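# Sorting Mixed Household Items from a Shared Bin

Project report, Department of Applied Design, Dimaculangan College
Group members: Analyn Lumbao, Lovely Dizon, Horacio Benítez
Supervisor: Pacita Cruzado

## 1. Background

The college donation point receives small household goods and toys from students who are leaving their residences. Items are placed together in open bins and remain there until they are sorted for resale, reuse or recycling. In February the group was asked to review the categories used at the sorting stage and to recommend changes to the written guide, which was last revised before the donation point moved to the Iltar Building.

The existing guide divides items by material. During the first review session, held on a Wednesday, it became clear that many donated items combine several materials and could not be placed in one category without discussion. The group therefore limited its work to small items that can be held in one hand.

## 2. Materials and Method

A total of 72 items was selected from the donation stock. Each was given a record sheet stating its color, general shape, visible materials and intended use. The items were then placed in a gray metal bin in small mixed groups. Personal care items, toys and blocks were deliberately combined, as this reflects the condition in which donations normally arrive.

The round hairbrush proved to be the most useful test item. Its dark blue head carries rows of pale bristles, and the handle is partly translucent, so that two readers of the same guide could reasonably describe it in different ways. It was grouped with a red-orange hexagonal block, a yellow block, a lumpy blue-gray toy and a clear ball with iridescent colors inside. 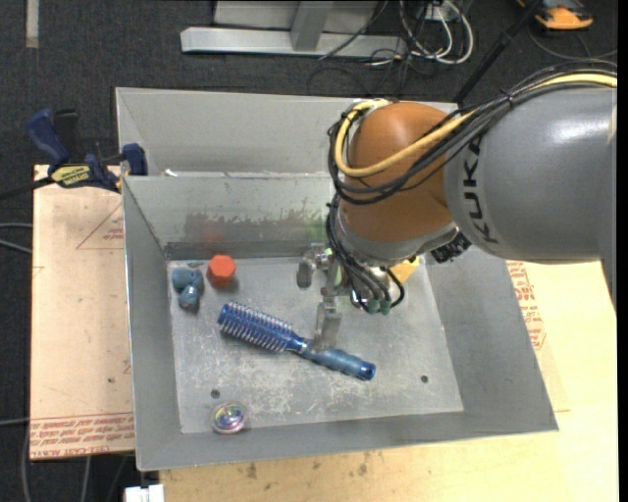 ## 3. Results

Under the existing guide, the three group members disagreed on 11 items. Most disagreements concerned objects with more than one visible material. Blocks caused no difficulty. The hairbrush was assigned to three different categories by three readers.

A revised guide based on intended use was then tested on the same items. Disagreement fell to four items, all of them toys that could also serve as decoration.

## 4. Recommendations

1. Sort first by intended use and only then by material.
2. Keep personal care items separate from toys after sorting, and inspect them before resale.
3. Add a category for decorative items.
4. Print the revised guide on a single page and post it beside the bins.

The group did not examine clothing, books or electrical goods. Maricel Lumbao of the residence office has agreed to supply a further 400 items for a second trial, and the record sheets have been filed with the supervisor.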